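Kidberg opens furnished-room recording program for two-handed manipulation data

13/01/2025 - Kidberg has started a recording program that collects two-handed manipulation examples in furnished interiors. The recordings will be used to train Jendovora, the company's control model for two-arm service robots.

Operators carry a hand-held gripper in each hand and perform household tasks directly, with no robot arm in the room. Each gripper is fitted with a cube bearing square fiducial markers, which are used to recover its position and orientation. A head-level view is stored with every recording.

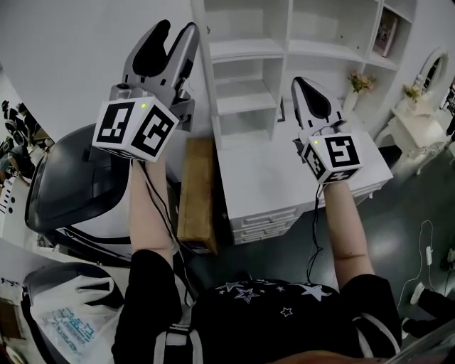 Sessions are limited to 50 minutes. An operator repeats a task from different starting positions, then moves on to the next one on the list. Failed attempts are kept and labeled separately, as the training process uses them to learn recovery motions - a dropped item, a drawer that stops halfway, a missed handle.

"Earlier data came from a single bench with fixed lighting, and the model did poorly when furniture height changed," said Tamsin Ruiz-Ortega, head of data collection at Kidberg. "We need more variation in the rooms and more variation in how people reach for things."

The first release will contain 800 labeled recordings covering three task groups: opening and closing storage, moving small items between shelves, and handling soft goods. Recordings are checked for marker loss and timing errors before labeling. Those with gaps in the gripper track are returned to the operator's queue and repeated.

Gremitz supplies the labeling software. Lindqvist will run the trained model on two test robots, with results due in September.

Recent news
Kidberg and Lindqvist extend test agreement
Jendovora: notes on gripper calibration
Gremitz adds timeline view for paired recordings
Open positions in data collection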